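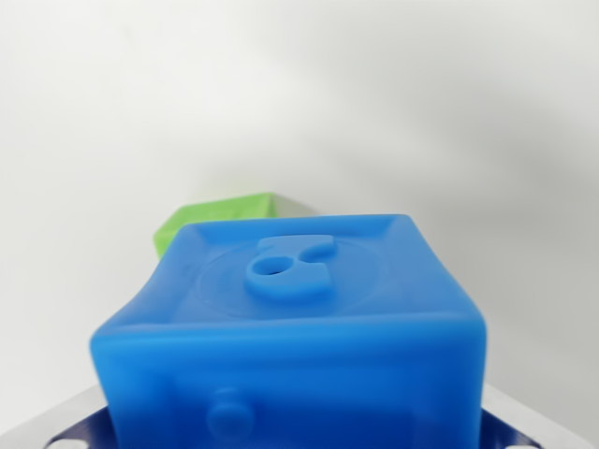

# Toy Lending Service: Frequently Asked Questions

The Ardeleanu Library lends toys, puzzles, and games to registered families in the same way that it lends books. The answers on this page apply to all loans made from the Toy Lending desk. They replace the earlier guidance issued in January and take effect on March 31, 2026.

## Membership

### Who may borrow toys?

Any adult who holds a current library card and who lives, works, or studies in the library's service area may borrow toys. Children may choose items, but the loan is always recorded on an adult's card. Grandparents, foster parents, and other carers are welcome to register in their own names.

### Is there a charge?

There is no charge for joining or for borrowing. A deposit is required only for items marked with a yellow label, which are mostly large ride-on toys and complete train sets. The deposit is returned in full when the item is checked in.

### May a daycare or preschool join?

Yes. Group membership is open to licensed daycare centers, preschools, and parent groups that meet on a regular basis. The application must be signed by the person in charge of the group, and one named contact must be responsible for all loans. Questions about group membership should be addressed to Odette Vidal at the Toy Lending desk.

### Do I need a separate card?

No. Your regular library card is used for toys. The first time you borrow, staff will ask you to read and sign the Toy Loan Agreement. You will not be asked to sign it again unless its terms change.

## The collection

### How large is the collection?

The collection holds 1,719 catalogued items. Of these, 699 are listed as suitable for children under the age of three, and 243 are board or card games for older children and adults. A set is counted as a single item regardless of how many pieces it contains.

### What kinds of toys are available?

The catalog is arranged under the headings below.

- Baby and sensory toys
- Blocks and building sets, both soft and hard
- Puzzles
- Pretend play, including kitchens, shops, and dollhouses
- Musical toys
- Outdoor and active play
- Board and card games
- Adapted toys for children with disabilities

The library does not lend costumes, stuffed animals, slime, modeling clay, or toy weapons.

### How do I find out what is on the shelf?

The online catalog shows whether an item is available, on loan, or being cleaned. Select "Toys and Games" from the menu before you search. Items being cleaned are normally ready again within a few days, and you may place a hold on them in the meantime.

### Are there toys for children with special needs?

Yes. The adapted collection includes switch-operated toys, puzzles with large knobs, and games with raised markings. Luminița Tănase oversees this part of the collection and can meet with families by appointment. A therapist or teacher may attend the appointment if the family wishes. No medical paperwork is needed to borrow from the adapted collection.

## Borrowing and returning

### How many items may I borrow, and for how long?

Each household may have two toys and two games on loan at one time. The loan period is three weeks. Group members may borrow more, as set out in their agreement.

### May I renew?

An item may be renewed once, provided that no other member has placed a hold on it. Renewals may be made online, by telephone, or in person. Adapted toys may be renewed twice.

### Where do I return toys?

Toys must be returned to the Toy Lending desk during open hours. Please do not place them in the book drop, even if they fit. Members who cannot come to the desk should call ahead so that another arrangement can be made.

### What condition should a toy be in when I return it?

It should be clean, dry, and complete. Wipe hard surfaces with a damp cloth and mild soap. Remove any batteries that you put in yourself. Please count the pieces against the list inside the lid or bag before you leave home. Staff will count them again at the desk, and you are welcome to wait while they do so.

### What happens if I return something late?

There are no daily fines. A reminder is sent on the day after the due date and again one week later. If an item has not been returned four weeks after it was due, the card is blocked for toy loans until the item is returned or paid for. Book loans are not affected.

## Damage and missing pieces

### Will I be charged for normal wear?

No. Scuffs, faded colors, and worn boxes are expected, and families are not charged for them.

### What if a piece is lost?

Tell staff when you return the set. Many games can be played without one card or counter, and spare parts are kept for the most popular sets. If the set can still be used, the loss is noted on the label and no charge is made. If it cannot be used, the member is asked to pay the replacement cost shown in the catalog. A piece found later may be handed in at any time, and any payment made for it will be refunded.

### May I repair a toy myself?

Please do not. Glue and tape can make a toy unsafe for a younger child. Repairs are carried out by Relu Matei, who also decides when an item should be withdrawn.

### How do I dispute a charge?

Write to the Head of Lending, Bianca Tudose, within 30 days of the date on the notice. Include your card number and the catalog number of the item. No payment is due while the matter is under review.

## Cleaning and safety

### How are toys cleaned?

Every item is cleaned after each loan. Hard plastic and rubber items are washed in warm, soapy water and left to air dry. Wooden items are wiped and are never soaked. Fabric parts are machine washed. Electronic toys are wiped with a lightly dampened cloth after the batteries have been taken out.

### Are the toys checked for safety?

Staff inspect each item when it is returned and look for cracks, splinters, loose parts, and sharp edges. An item that fails inspection is removed from the catalog the same day. The age guidance on the label follows the maker's advice. Parents and carers remain responsible for supervising children during play.

### There is illness in our home. What should I do?

Keep the toy until everyone has recovered and call the desk to extend the loan. Please mention the illness when you return the item so that it can be set aside for a longer cleaning. Your name is not recorded in connection with this request.

### What if a toy is recalled?

Members who have the item on loan are contacted by telephone and email. Stop using the toy at once and return it when convenient. If you have borrowed the same item in the past year, you will receive a letter.

## Donations

### Does the library accept donated toys?

The library accepts toys that are complete, in good condition, and clearly marked with the maker's name. Games should be in their original boxes. Please speak with Aurel Dobre before bringing in anything large. Donated items that cannot be added to the collection are passed to other local services, and they cannot be returned to the donor.

### May I suggest a toy for purchase?

Yes. Suggestion forms are available at the desk and in the online catalog. Requests are reviewed twice a year. Members who leave an email address will be told the outcome.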